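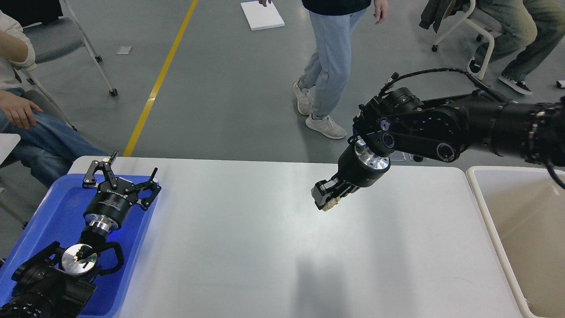 I spent most of January learning to teach a robot by remote control, and the part I was worst at was closing the gripper. You sit a few feet back with a controller in your hands, you move, and the arm moves a moment later. Getting to the object is easy after the first hour. Squeezing it the right amount took me weeks. A small, soft-looking tan piece clamped between the jaws just over a white tabletop doesn't seem like much of a job, but a lot of my bad takes ended right at that point. I would close too far and mash the thing, or stop early and have it slide out on the way up.

The work is for a project called Henine. The goal is to record enough good takes of simple pick and place jobs that the arm can learn to do them without a person driving. Our target was 600 takes by the end of the month. We finished with 455 that we kept. I threw out more than that, mostly my own.

Tomás Corrigan trained me. His rule was that you don't stop in the middle of a move to think. If you pause over the object for two seconds while you line things up, the pause goes into the recording along with everything else, and the policy we trained on my first batch did exactly that. It would come down over the piece, hang there, and sometimes never close. Once I saw it doing my own hesitation back at me I understood what he had been telling me, and I started planning the whole motion before I touched the controller.

The second thing I had to fix was my approach angle. I liked coming in from straight above, the same way every time. Tomás made me vary it. Come in slanted, come in from the far side, put the piece down in a different spot, turn it a quarter. It feels sloppy when you are doing it, but the batches with more variety in them trained better.

We also tried showing it by hand, where you switch the joints to a loose mode, hold the arm by the wrist and walk it through the job. I thought I would prefer that. You can feel when the fingers touch the table, and you can't feel that at all through the controller. But the arm is heavier than you expect after 12 takes in a row, and your own hands and sleeves get into the camera view. We kept the hand method for setting start positions and did everything else by remote.

A few notes for anyone starting out, mostly so I can find them again:

Keep the cable slack above the upper joint. If it pulls tight on a long reach, the wrist drifts and you will blame yourself for it.

Delete bad takes right away. I saved mine to look at later, and sorting them took me a whole evening.

Take a break every 3 batches. My grip got worse well before I felt tired, and I only noticed when I compared takes from the start and end of a session.

Write down what you changed. I moved the bin one afternoon, didn't log it, and spent the next morning wondering why the drop point was off.

Next month we start on folding a small cloth. I have tried it a handful of times so far and I can get one corner over. The second corner still drags the first one with it, so I need to work on that before we record anything.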